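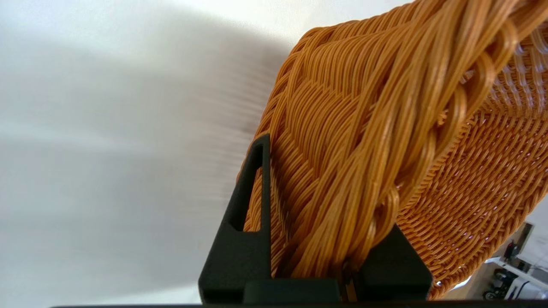
Home > Forums > Storage & Organizing > Baskets, Bins, Boxes
New posts | Search | Members | Log in

Tagged: synthetic rattan, cleaning, repair

Thread: Orange synthetic rattan basket, how do you clean the braid?

tudur_edwards
I have an orange woven basket, the synthetic rattan kind with glossy round strands and a thick braided rim. It lives by the back door and holds gloves and dog leads. Dust gets down inside the braid and stays there. The side wall is a very tight weave and wipes off fine with a damp cloth. The rim doesn't. Vacuum brush takes the top layer and leaves the rest. What do you use?

mapleshed
Old toothbrush and dish soap. Work along the twist, then rinse it in the shower. Stand it upside down to dry.

Brikmont_fan
I wouldn't soak it. I had a Brikmont laundry basket in the same sort of plastic rattan and there was a wire hoop inside the rim. Water got in, the wire rusted, and brown stains came through at the bottom of the braid after one winter. Damp brush only.

mapleshed
That depends on the basket. Mine has been hosed down every January when I clear out the mudroom and there is no rust on it. If yours is all plastic, water won't hurt it.

Brikmont_fan
How would he know without taking it apart?

h_villasenor
Hold a fridge magnet to the rim. If it grabs, there's steel in there. Aluminum won't show up that way but it won't rust on you either.

I used to restring porch chairs and the strand is the same stuff. Soap and water are fine. Keep it away from bleach and from anything with acetone. It takes the shine off and you can't get it back.

tudur_edwards
Magnet doesn't stick anywhere. I'll try the toothbrush.

Second question while I'm here. A couple of loops on the braid are starting to work loose where I pick it up. I always grab it one-handed by the rim. Glue?

quietcorner
Hot glue. Took me 30 seconds on mine.

h_villasenor
I'd skip hot glue. It doesn't hold well on glossy strand and it leaves a lump that catches on sleeves. Push the slack back along the braid with a blunt knitting needle, a little at each loop, until you reach a spot where you can tuck it under. If the end has come out, warm it with a hair dryer first so it bends without cracking.

And carry it with both hands, from underneath if it's full. A rim like that is mostly there to finish the edge.

quietcorner
Mine has been glued for two years and it's fine. I don't have lumps.

Brikmont_fan
Agree with Heriberto on the glue, disagree on the rim. If a basket has no handles, people are going to lift it by the rim, and it should be made to take that. I sent one back to Storbridge for exactly this reason and they refunded me.

h_villasenor
Fair enough. It should be. A lot of them aren't.

tudur_edwards
Update, 2022-08-15. Toothbrush and soap worked. It took about 200 strokes per side and the water came out gray. I did it in the bathtub and dried it on the porch rail. The color is a good bit brighter on the inside wall too, which I hadn't realized was dirty.

Loose loops are tucked back with a knitting needle, no glue. One has come up again already. I'll redo it with the hair dryer.

mapleshed
Put a pillowcase in the bottom before you load it up again. Dog hair goes straight into the weave otherwise.

quietcorner
If it comes up a third time, try the glue.

Related threads
Lining a wicker basket without sewing
Tak shelf bins, do they sag?
Uritz hampers: lid hinge replacement
Where do you keep wet dog leads?
Paint on plastic rattan, yes or no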